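Notebook: floor wax trial, entry 14
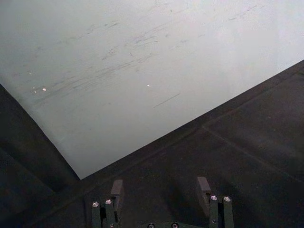

Wullangate, July 16, 2025

Read Ikhsan's write-up of the Koner hardwax over lunch. He has it down as a clear winner over the Dritar we've used for years. I don't buy it yet, and I want my reasons in here before everyone starts repeating the number.

The number is 59. That's rub cycles to first visible dulling on the Koner boards, against a lower figure for Dritar that he gives as a range and not a value. One product gets a number, the other gets a range. When I asked, he said the Dritar boards "didn't fail cleanly." Fine, but then you write down how they failed and you don't pick the friendlier end for the comparison.

Other things that bother me:

The boards are not from one batch. Red oak for Koner, and as far as I can tell from the offcut bin, at least two of the Dritar boards are white oak. Red oak is more open in the grain and takes wax differently. Syafiqah thinks it won't matter after two coats. Maybe. She also thought that about the stain in the spring.

Cure time. The Koner can says full hardness takes longer than the Dritar can says. We gave both the same. So if anything Koner was handicapped and still did better, which Ikhsan points out, and it's a fair point. I'd still like to see it done with each at its own cure time.

The pad. Somebody changed the rubbing pad partway through and the log doesn't say when. Bayu says between sets. Homa says in the middle of the Dritar set. A fresh pad cuts harder for the first while. If Homa is right, the Dritar figure is worth nothing.

Who judged dulling? One person, knowing which board was which, under the window. I looked at the same boards at the end of the day and would have called two of them differently. Scuffs on a pale matte finish come and go with where you stand. They show up from a low angle and half disappear when you look straight down. You also can't tell by eye whether a dark streak is a scratch in the finish or rubber sitting on top of it. White spirit on a rag first, then judge. We did not do that.

The Namboodiri rep sent another PDF. Their oil is rated to 2821 cycles on a test I've never heard of, no load given, no pad given. Reda wants to include it in the next round. OK, but on our rig and our boards. I am not putting that figure in any table next to ours.

What I'd accept:

Same plank, cut up, Koner and Dritar on neighboring pieces.
Codes on the back, list kept by Homa, not shown until the end.
New pad at the start of every piece. Write it down every time.
Run everything to 300 whether it looks dull or not.
Gloss meter before and after. The battery door is taped on but it works. Checked against the black tile this morning, fine.
Two people judging, separately, lamp clamped in one spot.

Ikhsan says that's a week of work for a wax. It's four evenings if the rig doesn't slip its belt again. The last bulk order came to 982 with shipping, and we were stuck with it when it yellowed, so I can live with four evenings.

Bare patch near the rig: the control piece with no finish at all is missing. Bayu may have used it as a shim. Need to cut another from the same plank before anything else gets waxed.

Also the second Dritar can smells off. Lid wasn't seated. Don't use it for the repeat, open the new one.

Told Ikhsan all of this. He was decent about it, still thinks Koner wins. It might. I'd put it a bit better than even. Belt for the rig is on order, Reda has the receipt.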